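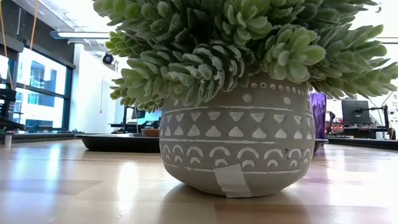

Plaromar 气动软指夹爪(盆栽与陶瓷件型)

首页 > 末端工具 > 软指夹爪 > Plaromar
制造商:Utirdale
供货状态:正常供货。旧批次保压阀需更换,见下文"急停后夹持力下降"。
页面更新:2018年12月19日 星期三

概述

Plaromar 用于抓取外形不规则、表面易划伤的物件,例如带釉或不带釉的陶瓷花盆、小型盆栽、玻璃器皿和浅碗。夹爪由气动软指、金属法兰和阀座三部分组成,软指可以单独更换。夹爪安装在协作机械臂的末端,由 Cozma 控制器通过数字输出控制开合,夹持压力由阀座内的传感器回传。

供气压力为 500 kPa,进气管外径 8 mm。气源须干燥、无油。阀座侧面有两个接口,标有 P 的接气源,标有 R 的装消音器,不要堵住。

软指接触面有横向浅纹,抓取圆腹、收底的花盆时应夹在盆腹最宽处以下。叶片垂出盆沿的植物,要先确认叶片不会被夹在软指与盆壁之间。多肉类叶片表面的粉霜一碰就掉,也会沾到软指上,影响下一件的摩擦力。

急停后夹持力下降

旧批次 Plaromar 在触发急停或断电后,可能无法按规格保持夹持力。我们收到用户报告:机械臂在桌面上方停住,夹爪没有张开,花盆却慢慢从软指间滑下。报告中没有人员受伤,有花盆破损。

按规格,Plaromar 在断电、断气后应保压 15 分钟,留给操作人员托住工件并手动泄压。受影响的夹爪达不到这个时间,个别夹爪在操作人员走到工位之前压力就已经低于夹持所需。

原因在阀座内的保压阀。该阀由 Brasura 供应,阀芯密封圈在一次材料变更后硬度偏高,阀芯缓慢回位时密封面贴合不严。正常运行时控制器会不断补压,泄漏被掩盖,在压力曲线上几乎看不出来。急停切断补压之后,泄漏才表现出来。温度低的车间更容易出现,早上第一次开机时尤其明显。

软件方面还有一个问题,使故障更难发现。Cozma 控制器的夹爪插件在急停后沿用最后一次读到的压力值,界面上的夹持状态仍显示为绿色。操作人员看到绿色,以为工件夹得很稳。新版插件在急停后会把状态改为灰色,并显示"压力未知"。

哪些夹爪受影响

请查看法兰侧面的铭牌。序列号以 7 开头的夹爪装有旧批次保压阀,需要更换。以其他数字开头的不受影响。

如果铭牌已经磨损或被胶带遮住,可以拆下阀座盖板看阀体颜色。旧阀阀体为黑色,新阀为蓝色。拆盖板之前必须断气并泄压。

维修过的夹爪不能只看序列号。返厂维修时换过阀座的,盖板内侧贴有维修标签,标签上写明阀的批次。没有标签的,按未更换处理。

更换之前怎样使用

受影响的夹爪在更换保压阀之前,可以在下列限制下继续使用:

抓取高度尽量低。搬运路径沿桌面走,中途不要为了避让而把工件抬高,应当先清空路径上的托盘、碗和玻璃器皿。

工件下方和正前方不得有人伸手。原先允许人在机械臂停止后直接靠近的工位,要改为先确认工件已经落在桌面或托架上。

不要抓取盛水的花盆和玻璃器皿。

不要用夹爪悬停工件来等待拍照、扫码或人工确认。需要等待时,把工件放下再等。

急停之后,不管界面显示什么颜色,都按夹持力已失效处理。

在桌边、通道上方或人的头部以上搬运工件的工位,请停用受影响的夹爪,等换阀后再恢复。

保压自检

自检不需要拆卸夹爪,但要有人全程在旁边。准备一件平时抓取的工件,最好是有裂纹或准备报废的旧花盆,盆里不要放土和植物。桌面铺软垫。

一、在 Cozma 控制器上进入手动模式,把速度调到最低。

二、夹住工件,抬到刚好离开软垫的高度。

三、记录此时的压力值,按下急停。

四、关闭气源球阀,开始计时。

五、保持 15 分钟,观察工件底部与软垫之间的间隙。手不要伸到工件下面。

六、时间到后,托住工件侧面,按阀座上的手动泄压钮放下。

工件在计时期间下滑、倾斜或接触软垫,即为不合格。旧版插件的界面压力值在急停后不更新,不能作为判断依据。已经升级到新版插件的,可以在"维护"页面打开独立读数,读数持续下降也按不合格处理,哪怕工件没有移动。

自检合格并不能免除换阀。我们在复测中遇到过冷态不合格、热态合格的夹爪,同一只夹爪上午和下午的结果不同。序列号以 7 开头的,一律更换。

换阀步骤

换阀套件包括新保压阀、密封垫、盖板螺钉和维修标签。需要自备内六角扳手和无绒布。

断开控制器电源,关闭气源,按住手动泄压钮直到没有排气声。确认软指完全松弛后再拆盖板。

拧下旧阀固定螺钉,把旧阀垂直拔出。阀孔里如果留有旧密封垫,用手指或塑料片取出,不要用螺丝刀撬,铝制密封面划伤后整个阀座都要更换。用无绒布擦净阀孔,不要使用酒精以外的溶剂。

放入新密封垫,平的一面朝向阀座。装上新阀,阀体上的箭头指向软指一侧。装反时夹爪仍能开合,但完全没有保压功能,这一点在日常运行中同样看不出来,所以换完后必须重做保压自检。

装回盖板,使用套件里的新螺钉。旧螺钉的螺纹胶已经失效,不要重复使用。在盖板内侧贴上维修标签并写明日期。

旧阀请装回套件的包装袋寄还给我们,不要留作备件。

插件升级

新版夹爪插件可在 Cozma 控制器的"扩展"页面安装。安装前导出现有的夹爪配置,升级后重新导入。有两项参数不会随配置导入,需要手动填写:最低夹持压力,以及急停后的状态显示方式。后者的默认选项是"压力未知",请不要改回旧的显示方式。

升级后首次启动,插件会要求做一次空载开合。此时软指之间不要有工件。

如果程序里有用夹持状态做判断的分支,需要检查一遍。旧程序常写成"状态不为红色则继续",灰色状态会被这种写法放过去。应改成"状态为绿色才继续"。

滑落的其他原因

换阀之后如果仍有工件滑落,多半与保压无关。以下情况在客户现场都遇到过。

盆壁上有胶带、标签或贴纸。软指压在胶带边缘时,胶带会先起皱再滑动,夹爪随之失去位置。请避开胶带选择夹持点,或者把它撕掉。

收底明显的花盆夹得太低。软指向下收拢,盆会被向上挤出。

植株向一侧偏重。盆的中心与重心不一致,抬起后盆会绕软指转动。可以在示教时先抬一点停一下,看盆是否转动,再调整夹持方向。

叶片遮挡盆沿,视觉系统把叶片外缘当成了盆的外缘,夹爪停在离盆壁较远的位置就开始闭合。桌面反光也会带来类似的误判,盆在光滑木桌面上的倒影有时会被连到盆底,算出来的高度偏低。遇到这种情况应改用遮光罩,或者把盆高设为固定值。

软指表面有粉尘或植物汁液。用湿布擦净,晾干后再使用。

规格与备件

供气压力:500 kPa
进气管外径:8 mm
断电断气保压时间:15 分钟(蓝色保压阀)
控制方式:数字输出,Cozma 控制器
压力回传:有
手动泄压:有,位于阀座侧面
适用表面:陶瓷、玻璃、硬质塑料、上漆木材
不适用:热工件、带锐边工件、沾油工件、活体动物

可单独订购的备件:软指、软指固定夹、保压阀(蓝色)、密封垫、消音器、盖板及螺钉、进气接头。黑色保压阀已停止供应。其他渠道买到的黑色阀请勿装入夹爪,包装未拆封的也一样。

Plaromar 的保压功能用于防止工件意外掉落,不是安全功能,不能代替围栏、光幕或工位风险评估。换上新阀后也是如此。

领取换阀套件

在 Utirdale 直接购买的用户,请通过订单页面提交夹爪序列号,套件和旧阀回寄的费用由我们承担。通过集成商购买的用户,请先联系集成商,整机保修条款可能要求由集成商上门更换。

不方便自行换阀的,可以把夹爪整只寄回。寄回前拆下进气管和机械臂转接板,软指不要折叠。第一批返厂换阀的夹爪预计在一月寄还。

提交滑落事件报告时,请附上序列号、插件版本、急停的触发方式、当时的车间温度,以及工件是在急停前还是急停后开始滑动的。有控制器日志的请一并上传,日志会在控制器重启若干次后被覆盖,请在事件当天导出。

常见问题

夹爪从来没有触发过急停,还需要换阀吗?
需要。停电和气源中断的后果与急停相同。

换阀后夹持力需要重新标定吗?
不需要重新标定,但要重做保压自检,并核对插件里的最低夹持压力。

可以靠加大供气压力来补偿泄漏吗?
不可以。断气之后供气压力不起作用,平时超压还会缩短软指寿命,也更容易压裂薄壁陶瓷。

双夹爪工位只有一只在受影响范围内,另一只能继续用吗?
可以。两只夹爪同时夹同一工件的,按受影响夹爪的限制执行。

不换阀,只升级插件,行不行?
插件只改变显示和读数,泄漏仍然存在。上面的使用限制继续有效。

相关下载:换阀说明、保压自检记录表、插件更新说明、旧阀回寄标签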